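Temps de lecture : 2 min

Min-kyu m'a appelée mardi soir pour me dire qu'il lâchait son boulot chez Gututley et qu'il partait à Clavville en août, avec deux valises et son vélo. Deux valises ! Moi qui emporte la moitié de la maison pour trois jours chez ma sœur… Depuis, je ne pense qu'à ça, à ce que je garderais si je devais tout faire tenir dans un coffre de voiture. J'ai commencé par les livres (mauvaise idée, j'en ai relu un en entier, assise par terre), puis j'ai attaqué le placard de l'entrée. Trois sacs pour la ressourcerie, et un quatrième que je rouvre tous les matins pour reprendre quelque chose.

Le plus dur, c'est les cadeaux. Le service à thé de Dong-hyun, par exemple, je ne m'en sers jamais, mais le donner, non, impossible. Il est remonté sur son étagère, et moi j'ai remangé du chocolat.

Côté linge de maison, par contre, j'ai été féroce : draps dépareillés, torchons troués, rideaux de l'ancien appart, tout est parti. Je n'ai calé que sur les nappes. J'en ai gardé une seule, la rose et blanche à carreaux, avec ses montgolfières, ses étoiles et son petit avion jaune et gris, et celle-là, même pour Clavville, elle monterait dans le coffre.

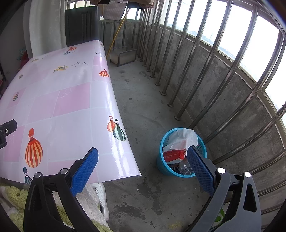
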